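# Setting the grip width on the Hnatiuk arm

These notes cover the second half of the build, after the arm is bolted down and the wrist camera is showing a picture. If you haven't wired the camera yet, do Kazue Okabe's page first and come back.

You need:

- the assembled gripper with both black fingers on
- a small screwdriver
- a ruler marked in millimeters
- a few things of different shapes to pick up

## Set the opening

1. Power the arm and send it to the home position.
2. Open the gripper all the way and measure between the fingertips. Ours opens to 80 mm.
3. Type that number into the `open_mm` line of the config file.
4. Close the gripper on nothing. If one tip arrives before the other, loosen the small screw near the base of that finger, shift the finger, and tighten again.
5. Repeat until the tips meet in the middle of the camera view.

Don't overtighten. The finger is plastic and the screw will strip it. I have replaced one already.

## Line up on something

Bring the arm down over a white table with the fingers open. Put the target between the tips, a little past them, so the camera sees both fingers and the whole target. A slice of cake is a good test shape because it is narrow at one end and wide at the other, and the software has to choose where to grip.

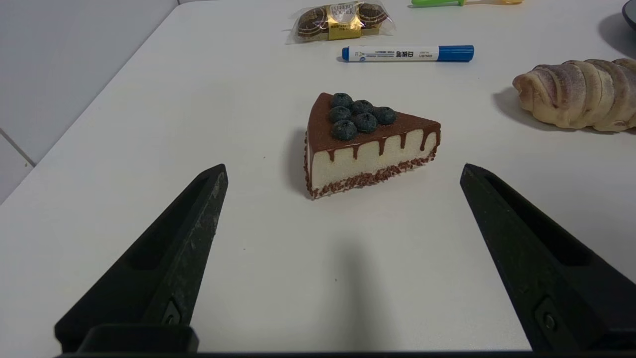
Jog forward in 3 mm steps. Watch the tips and the near edge of the target, and stop when the tips are level with the middle of it. Save that pose as `pre_grasp`. If the wrist is turned so that one finger would land first, rotate it now and save again.

Leave other items on the table. We trained the first version on a bare tabletop and it fell apart as soon as Darlene Melnyk set a marker down behind the target.

## Set the force

Start at 20 percent. Close, lift 40 mm, hold, and lower. Raise the force a little at a time if the target slips. Write down the value for each shape, as the config only keeps the last one.

Shadows from the gripper can throw off the edge detection. A second lamp on the opposite side helped on our bench.

Last edited Tuesday, May 26, 2020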